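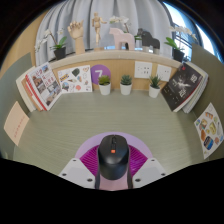
January, a little after 9 in the evening
by Mohandas Poduval

I have been meaning all week to write down how the soup went, and now I finally have my feet up and a cup of tea, so let me try before I nod off. It was my mother's pepper soup, the one she used to make when any of us came home with a cough, and I had put off making it for years because her recipe only says "enough" next to everything. Enough pepper! Enough for whom, Amma?

I walked over to Shetty after lunch for the lentils and the curry leaves (they keep the good ones behind the counter, you have to ask) and got talking with a lady from Flandside who swore by a spoonful of jaggery at the end. I came home with jaggery. I also came home with two coconuts I had no use for, but they were so nice and heavy.

The first pot was much too sour and I nearly gave up and had toast. The second pot I let simmer for 80 minutes while the rain came down, and when I lifted the lid the whole kitchen smelled like the old house, the back step and the wet mango tree and everything. I stood there with the spoon for quite a while.

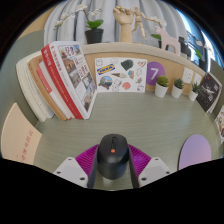

Later, in bed

Called my sister and read her the amounts over the phone, and of course she says it was always tamarind first and tomatoes after, and that I never paid attention. She may be right. I've written her way on the back of the card, under mine, and next time I'll try it like that. There are still three bowls left in the fridge, and I must remember to take one next door in the morning.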